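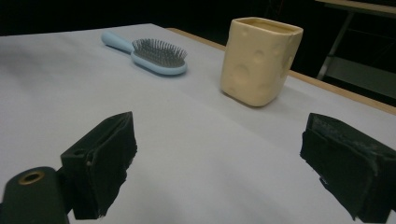
A paddle hairbrush and a cheese-shaped ceramic cup on a white tabletop.

Home About Us Programs Admissions Student Salon Visit Contact

About the Susley School of Cosmetology

The Susley School of Cosmetology is a private career school offering instruction in hair, skin and nail care. The school was founded in Wingate by a small group of working stylists who wanted new graduates to arrive at their first job ready to serve the public. It remains independently owned, and its main campus still stands on Solberg Avenue, a short walk from the Wingate bus station.

Our Mission

The school prepares students for state licensure and for steady employment in the beauty trades. Instruction is given in small groups, and every student is assigned a faculty adviser who reviews progress at the end of each term. We expect regular attendance and professional conduct, and we ask the same of our staff.

Facilities

The Wingate campus includes 4000 square feet of classroom and clinic space. A second campus opened in Flodeck after enrollment in the evening program outgrew the original building. It provides a further 2000 square feet and is used mainly for skin care and nail courses. Both locations have a reading room, lockers and free parking behind the building.

Programs of Study

Full-time day students begin in January, May or August. The evening program begins in August only and follows the same course of study at a slower pace. Subjects include sanitation, cutting, coloring, chemical texture, scalp care and salon business practice. Licensed professionals may also enroll in single courses for continuing education — a list is posted in the front office before each term.

Student Salon

Members of the public are welcome at the student salon in Wingate, where senior students provide services at reduced prices under the supervision of licensed instructors. Appointments are recommended, and the last one is taken at 3:30 p.m. Guests should allow extra time, as each step of a service is checked by an instructor before the student continues.

Our Graduates

To date, 958 students have completed a program at the school. Many work in salons in and near Wingate, and 6 of our current instructors are themselves graduates. The school keeps a list of open positions for alumni and holds a hiring day each May at the Wingate campus. Former students who wish to receive notice of openings should leave a current mailing address with the front office in either location.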